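4. Setting up the block-pushing benchmark

This section takes you from a bare table to a scored session. It assumes you have finished Section 3, that the arm is powered, homed and talking to the Vesterari controller, and that you have stopped being surprised by the noise it makes when the brakes release.

The benchmark tests whether a policy can follow a spoken or typed instruction such as "push the red star toward the green cylinder" using nothing but a rod. There is no gripping. Anyone who has tried to move a heart-shaped block in a straight line with a stick will understand why we chose it.

4.1 What you need

The board, with the tan strips running left to right as seen from the front of the table.
The block set: eight pieces in four colors, two of each color, no two alike.
The pusher rod and its clamp band.
The Leone calibration sheet, unfolded. Folded sheets have cost this lab more time than every software bug put together.
A 3 mm hex key. There is one in the drawer. Please let there still be one in the drawer when you leave.

4.2 Mounting the board

1. Wipe the tabletop and the underside of the board. A single wood chip under one corner is enough to tilt the surface, and the policy will learn the tilt faster than you will notice it.

2. Lay the board flat on the perforated top with its front edge parallel to the row of larger bolt holes.

3. Fit the hold-downs finger-tight, then go round again with the hex key. Stop when the board stops moving. Stopping later than that bows the middle.

4. Run the script called board_check. It touches the rod down at 24 points and prints the height at each. If the spread is over 6 tenths of a millimeter, return to step 1 and look for the wood chip.

Note: The board is real wood and it moves with the weather. Run board_check every morning in June, even if it passed last night. Particularly if it passed last night and you told someone so.

4.3 Fitting the pusher rod

5. Put the arm in its service pose and press the stop button. Both, in that order.

6. Slide the rod into the holder until it seats. You will feel it seat. If you are wondering whether you felt it, you did not.

7. Close the clamp band and tighten its screw a quarter turn past snug.

8. Release the stop and jog the arm down until the rod tip is just clear of the wood. Store this height as PUSH_Z.

CAUTION: Do not store PUSH_Z with the tip pressed against the board. The arm is patient and strong and will plow a groove wherever you send it. The spare board carries a groove of this kind, and it is kept for training purposes.

4.4 Placing the blocks

Starting layouts matter more than they ought to. In our first round of data, operators set the blocks out by hand, "at random," and people turn out to be terrible at random. They like even spacing. They avoid the edges. They hardly ever let two blocks touch. The policy trained on those sessions did beautifully until two blocks ended up side by side, at which point it would hover over them like a guest deciding which fork to use.

The current procedure fixes most of this.

9. Start the layout tool and ask for a new seed. It shows an outline for each block on the overhead view.

10. Place each block on its outline, flat side down. Follow the outlines even when they look silly. Blocks in contact, blocks at the far edge and a large bare patch of board are all legal layouts.

11. Nudge nothing once the tool says LOCKED. If you bump a block, ask for a new seed. Do not try to put it back "where it was."

With the layout locked and the rod lowered, you are ready for the first instruction. The touching pairs are the ones to watch: the green star against the green cylinder, and the blue cube against the blue triangle at the back. Any instruction that names only one block of a pair counts as a hard case and is scored separately (see 4.6). 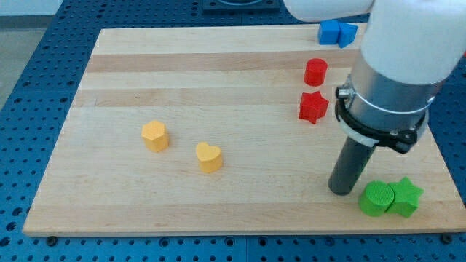
4.5 Running a session

12. Clear your hands, sleeves, coffee and colleagues from the table.

13. Press START. The controller loads the policy and waits for an instruction.

14. Read or type the instruction from the Guvska list. Use the wording given. "Shove the yellow thing over there" is a fair sentence and belongs to a different study.

15. Watch the whole attempt. Each one ends on its own after 72 seconds or when the policy reports that it is finished. The policy is often wrong about being finished, so mark the outcome yourself.

16. Go on to the next instruction without resetting the board. The layout left by one attempt is the starting layout for the next. This is deliberate: it brings up arrangements that no tool and no tidy-minded operator would have produced.

17. If a block leaves the board, press PAUSE, mark the attempt as LOST, and go back to step 9.

CAUTION: Never reach in to rescue a block that is about to fall. It is a block. It will be fine. The arm does not know what a hand is.

4.6 Scoring

Score each attempt as one of the following.

DONE: the named block reached the named place and nothing else was moved by more than its own width.
MESSY: the named block reached the named place and brought friends.
MISS: anything else that stayed on the board.
LOST: see step 17.

MESSY was added at the insistence of Solange Després, who scored the first 571 attempts by herself and got tired of writing the same comment in the margin. It has since become our most useful number. A policy with plenty of MESSY results understands the instruction and lacks finesse. A policy with plenty of MISS results usually has a language problem, and further hours of pushing data will do little for it.

Hard cases go in their own column. Do not average them in with the rest, however much nicer one of the two numbers looks.

4.7 If something seems wrong

The rod chatters as it moves. PUSH_Z is too low, or the clamp screw has worked loose. Check the screw first.

The policy circles a block and never touches it. The camera calibration has drifted. Repeat Section 3.4 with the Leone sheet. Unfolded.

The policy goes for the right shape in the wrong color. Check the room lights before blaming the model. Late afternoon sun does odd things to red and to yellow.

The arm does nothing at all. Look at the stop button you pressed in step 5.

Session logs are written to the Ivard share when you press END. Closing the laptop lid is a different operation and writes nothing.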